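Loading a Top-Opening Washer: Notes from a Laundry Supervisor

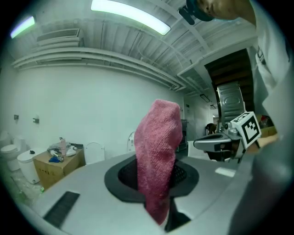 How full should the drum be for a load of towels?

Roughly two-thirds, measured dry and before anything is pressed down. Towels take up water and sink as the drum fills, so a drum packed to the rim at the start leaves the load no room to turn over.

Leif Norðdahl has run the towel line at Gresell since the building opened. The laundry serves guesthouses and two swimming halls, and most of what passes through it is terry cloth. He trains new staff on the small top-opening machines before they are allowed near the tunnel washer.

"The small machine shows you your mistakes," he said. "You put the towel in through the top, you hear the spin, and if you loaded it badly you hear that too."

His method is to feed towels in one at a time, held near the middle, with the ends going down first on alternate sides. A towel dropped in as a ball tends to stay a ball. The outside gets washed and the inner folds come out with detergent still in them.

"Shake it open before it goes in. People skip that step with towels because they are heavy. They do it with shirts, where it matters less."

The rim gets checked before the lid is closed. A corner left over the edge can be caught between the drum and the seal, and on terry cloth the loops pull out in a line. Norðdahl keeps a few damaged pieces in a drawer for training. He has stopped mending them, as the thread never holds through the dryer.

On detergent he is conservative. Gresell used Hilari powder until February, then moved to Adiron, a liquid, on the small machines only. The dose was set lower than the supplier first proposed.

"Towels hold product. If the rinse water still foams, you used too much. We run the rinse again and note it on the sheet – then we lower the dose next time."

Fabric softener is not used on towels at all. He said it coats the loops and reduces how much water they take up, and the swimming halls complained within weeks when a previous contractor, Ondieki, used it on every load.

New towels are washed separately for the first 2 cycles, colors apart from whites. Dark pinks and reds are given a third. Lint is heaviest during this period, and the filter is cleared after each load.

Weight is the other point he returned to. The house standard for a hand towel is 200 grams and for a bath towel 700, and staff sort by size before loading. One bath towel among hand towels will often collect on one side of the drum and put the spin out of balance.

"Then the machine stops and they press start again," he said. "Open it. Move the big one."

The revised loading sheet takes effect on 1st September.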